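Countertop Care and Repair: Frequently Asked Questions
4 minute read

Most of the questions we get at Pylypenko come in the first few weeks after a kitchen is finished. The answers below cover the stone and engineered tops we install.

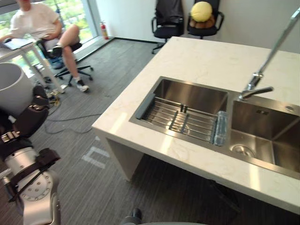
How soon can I use the sink after installation?
Leave the faucet and drain alone for a full day so the sealant can set. You can put light items on the counter the same evening.

Does my countertop need to be sealed?
Natural marble and granite do. Quartz does not. If you aren't sure which one you have, look at the first page of your order papers – the material is listed next to the slab number.

How do I know when it's time to reseal?
Put a spoonful of water on the surface and wait 7 minutes. If the spot turns darker, the sealer has worn off. Check near the stove and the faucet first, as those areas wear faster than the rest.

What should I clean it with?
Warm water, a soft cloth and a drop of dish soap. Dry it afterward. Do not use vinegar, lemon juice, bleach or scouring powder on marble.

There is a dull mark where someone left a cut lemon. Is it a stain?
No, it's an etch. Acid has eaten into the polish, and cleaning won't remove it. Small etches can be buffed out with a polishing powder made for marble. Larger ones need a visit from us.

How do I get out an oil stain?
Mix baking soda and water into a thick paste, spread it over the spot, cover it with plastic wrap and leave it overnight. Wipe it off and rinse. Old stains may need 2 or more rounds.

Can I put a hot pan on the counter?
Use a trivet. Stone handles heat fairly well, but sudden heat can crack it near a cutout, and the resin in quartz can scorch.

A chip came off the edge. What now?
Keep the piece if you can find it. We can often glue it back, and the line is hard to see once it's polished. Without the piece we fill the gap with tinted resin.

Is sealing covered by the warranty?
The first coat is included. Later coats are charged by the visit. The warranty covers seams and sink mounting – it does not cover etching, chips or heat damage.

Who do I call to book a repair?
Amancay Salinas handles service visits. Have your order number ready. October fills up early, so call ahead if you need work done before the holidays.

Contact: Pylypenko Countertops, Service Desk, ext. 3033 | © Pylypenko. All rights reserved. | Back to top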